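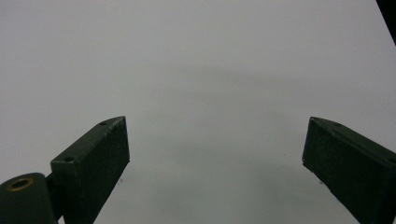

Gripper fingers of the Trakdale cell, open over the white work surface.

Brarnell Assembly Center
Cell Maintenance Review – Minutes, February

Chair: Saturnino Bustamante, Maintenance Planning
Represented: Production, Tooling, Controls, Quality, Stores
Apologies: Safety Office (written comments received)

The meeting was called to order at 8:30 a.m. The minutes of the previous review were accepted with one correction: under item 4, "left finger base" should read "left finger hinge."

1. Matters carried forward

Tooling confirmed that the spare finger set requested at the last review has been printed and placed in Stores under the Trakdale shelf code. The set has not been fitted. Production asked that the set be measured before it is needed. Quality agreed to measure both fingers at the tip and at the screw holes and to attach the results to the cell file.

The request for a second torque driver remains open. Stores has received a quotation from Barroso and will forward it to the Chair.

2. Condition of the gripper

Controls reported that the cell has logged 13 missed picks since the last review. Nine of these took place during the first hour of a shift. The remaining four showed no pattern. All were cleared by the operator at the panel and no parts were damaged.

Tooling presented the results of its inspection. Play was found at the left hinge when the fingers were moved by hand with the air off. The right hinge was within limits. The inner faces of both fingers were judged serviceable and no cracks were found near the screw holes.

The picture at the head of these minutes was discussed. It was noted that the left fingertip stands slightly higher in the view than the right. Quality advised that a camera view alone should not be used to judge alignment – the camera mount would have to be checked first. The meeting accepted this advice and asked Controls to check the mount before any change is made to the fingers.

Tooling proposed replacing the left hinge insert and pin at the next planned stop. Production had no objection, provided that the work can be completed within one shift. Agreed.

3. Work surface and lighting

Two small specks are visible on the white surface in the same picture. Quality asked whether marks of this size could be read as parts by the vision program. Controls replied that the minimum part size is set well above them, but that the surface should be wiped at the start of every shift in any case. The wipe will be added to the operator's start sheet. Only lint-free cloths are to be used, and no solvent.

There was a longer discussion of the soft shadow that falls on the surface between the fingers. Production asked for a second lamp. Controls preferred to repeat the lighting calibration first, as the present values were entered before the Ileck controller was updated. It was agreed to repeat the calibration with the fingers fully open and with nothing held, and to return to the question of the lamp at the next review.

4. Service interval

The present schedule calls for a gripper check every 1000 cycles. Tooling recommended shortening this to 540 cycles until the new hinge parts have been in use for one full review period. Production expressed concern about lost time. After discussion, the shorter interval was adopted on a trial basis, with the check limited to the following:

– hinge play, left and right, air off and locked out
– finger screws, by torque driver
– inner faces, by eye, for wear or loose material
– open and closed positions, read from the panel

Results are to be entered in the cell log by the technician who carries out the check. Initials alone are not sufficient.

5. Comments from the Safety Office

The written comments were read. The Safety Office asks that the lockout tag be placed on the air valve as well as on the main switch whenever the fingers are handled. The procedure will be amended and reissued. Until then, the Chair will inform shift leads in writing.

6. Actions

Tooling: replace left hinge insert and pin at next planned stop.
Controls: check camera mount; repeat lighting calibration.
Quality: measure spare finger set.
Production: add surface wipe to start sheet.
Stores: forward Barroso quotation; confirm stock of hinge pins.
Chair: reissue lockout procedure; write to shift leads.

7. Other business

Production asked whether the cell log could be kept at the panel and not in the office. Referred to Controls for comment.

The meeting closed at 9:40 a.m. The next review will be held after the planned stop.

Minutes approved for circulation: S. Bustamante

© Brarnell Assembly Center | Contact Maintenance Planning | Back to top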